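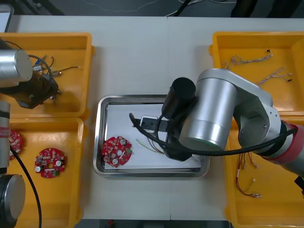

Pelton: progress report to Lellard
To: Hubert Chmielewska
From: Valquíria Lins
Friday, October 16, 2026

Hubert, written fast between sessions, sorry for the fragments. Budget sheet goes separately. Tables you asked for are in the shared folder, this is the words part.

Where we are

900 accepted episodes. Target for the end of the grant period in March is 2000. We're a bit behind the line you and I drew in the proposal, mostly the slow start, and the weekly rate now is better than the plan assumed. I think we make it. If we don't, it'll be the insertion work that falls short and not the kitting.

Reminder on what counts. An episode is one full run by an operator, start pose to end pose, all camera streams plus joint positions and gripper state, with the language label filled in. Accepted means a second person watched it back and passed it. Raw recordings are well above the accepted number, please don't use the raw number in anything public. Last time it got quoted and I had to explain it to Krajewska on the phone.

Both arms are running. Same layout for every session now: steel tray in the middle with white paper in it, 4 bins down the sides, boards to the left and harnesses mostly to the right. We fixed the layout early and then let the contents vary, which was the advice from the review call and it was good advice. Bin positions are taped out on the bench drawing, so a new operator can set up without me.

Tasks being recorded

Kitting. Take a board from the side, put it on the paper, then bring a harness and lay it next to the board. Most of the accepted set is this. Operators are quick at it, and the boring ones are now really boring, so we've started mixing in bad starts: harness folded over itself, board turned the wrong way, connector hanging over the rim of a bin.

Harness spreading. Pick up a bundle and lay it so that each end can be picked up separately. Harder than it sounds. Wires spring back when you let go. The operators each have a different trick, and we decided to keep all the tricks instead of writing one procedure. Kumari's training people asked for the variety.

Wire to terminal. Bring one stripped end up to the terminal block on the board. Smallest set so far, more on that below.

Untangling. Not in the proposal. Came up by itself when the small parts got mixed in one bin and somebody recorded the cleanup. I'd like to keep a small allocation for it, see requests.
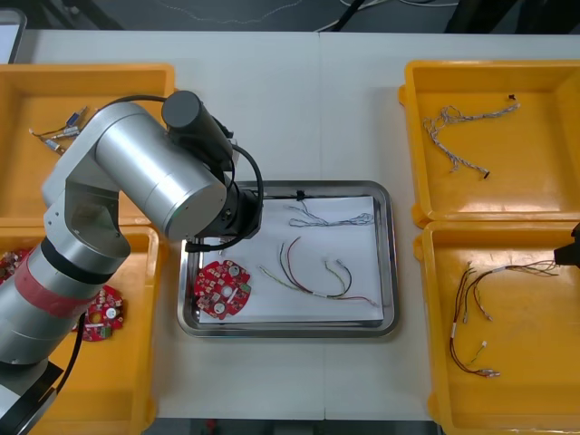 Kitting station: red board and wire harness on the paper, arm over the tray.

What has gone well

Rejection rate is down. Biggest cause in the spring was operators letting go too early, the log shows the gripper opening while the harness is still in the air, and the reviewer can't tell if it was meant. We added a rule, fingers touch the paper before release, and that class of reject is nearly gone. Cheap fix. Should have done it in the first week.

Second person review is working. It's slow, everybody complains about it, but it catches label mistakes you'd never find in the numbers. "Place the board left of the harness" on an episode where it went right, that kind of thing. Those are poison for the language side.

Krajewska has kept us supplied with boards and harnesses and hasn't charged for the second delivery. Their line rejects, fine for us. Braided ones and loose ones both, different colors, different connectors. I'd like them thanked by name in your annual summary if you do one.

The Kumari recorder is stable since the update. No dropped streams in the last month of logs. Before that we lost whole mornings, you have the earlier memo.

What has not

Thin wires. Still the main problem. On the overhead view a single thin wire against white paper is only a few pixels wide, and in the compressed copy it goes away in places. We keep the uncompressed recording for the fixed cameras now, storage cost went up, it's in the budget sheet. Tried gray paper for a while. Helped with the white wires, hurt with the dark ones. Went back to white.

Reflections off the steel tray. The rim picks up the room light and the brightness changes through the day. We talked about swapping for a matte tray. Decided no, Krajewska's own people use steel and the learned policy has to live with it. We spread sessions across morning and afternoon so it sees both.

Arm blocking the view. When one arm reaches across, the fixed camera loses the bins under it for part of the episode. We accept that, the wrist views cover it. But it means an episode with a bad wrist stream is no longer usable at all, where before we sometimes let it through.

Operator fatigue. Wire to terminal runs are tiring, and quality drops in the second half of a long session. Now capped at 2 hours and then switch to kitting or stop. Numbers went down a little, acceptance went up, so about even.

Labels took longer than budgeted. I wrote the first label guide and it was too loose. Rewritten, older episodes are being relabled against the new one, and the ones that can't be fixed get dropped. The accepted number at the top already has the dropped ones taken out.

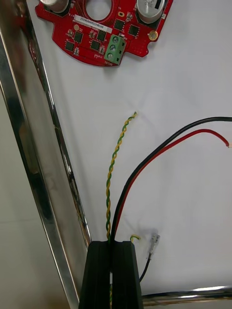

4 min read

Wire to terminal, in more detail

You asked for a closer account of this one so it gets its own section.

The wrist camera is what makes it possible. At that distance the screws on the green terminal block are clear, so is the stripped end of the wire, and the operator can see how much wire is left past the fingers. From the fixed camera it's guesswork. Operators drive almost entirely from the wrist view once they're close, and the policy will presumably do the same.

How a run is set up. Board on white, loose or in the tray. Harness gripped near the end, ideally with a short length sticking out. Too much sticking out and the tip wanders all over. Too little and the fingers hit the board first. There's no perfect length, and for twisted pairs the tip points wherever the twist leaves it, so the operator corrects by rolling the wrist. We record the corrections. They're probably the most useful part of the episode and we tell operators not to be embarassed by them.

Frayed tips. A stripped end with strands going different ways won't enter cleanly. At first we retrimmed between runs. Then stopped, since real harnesses come like that. Reviewers now tag tip condition so Kumari can split the set if they want to.

Other wires in the grip. A harness often brings its neighbors along, red and black next to the pair you care about, or a small connector trailing on its lead. These get in front of the camera or catch on the board edge. Kept in the set, tagged.

Failures. We keep them if they're complete and labeled as failures. Separate folder, not in the accepted count. Kumari asked for them for the success detector and it costs us nothing extra.

First training run on the partial set was done at Kumari. Kitting looks promising on their side, insertion doesn't work yet. It gets close and then hesitates. Their opinion is more data near contact, mine too. I won't put a success rate in this report, the test was too small and it would get quoted.

Next period

Move the session mix toward wire to terminal, kitting down to a maintenance level.
Finish relabeling before anything new goes to Kumari.
Start two-arm episodes where one arm steadies the board and the other brings the wire. Trial ones look OK, the operators need practice.
New harness types from Krajewska when they arrive.
Backup of the raw set to the second site. Overdue.

Requests

One, permission to move money from travel to storage. Amount is in the sheet.

Two, OK to spend a few sessions on untangling. It'd come out of the kitting share, total stays at up to 2000.

Three, an answer on the data license before the holidays please. Krajewska's legal people keep asking if board markings and serial stickers can be shown in released footage, and I can't tell them anything until Lellard decides. If the answer is no we need time to blur the wrist views, and that's a lot of footage.

Call me on any of it. Afternoons are better, mornings I'm at the bench.

Valquíria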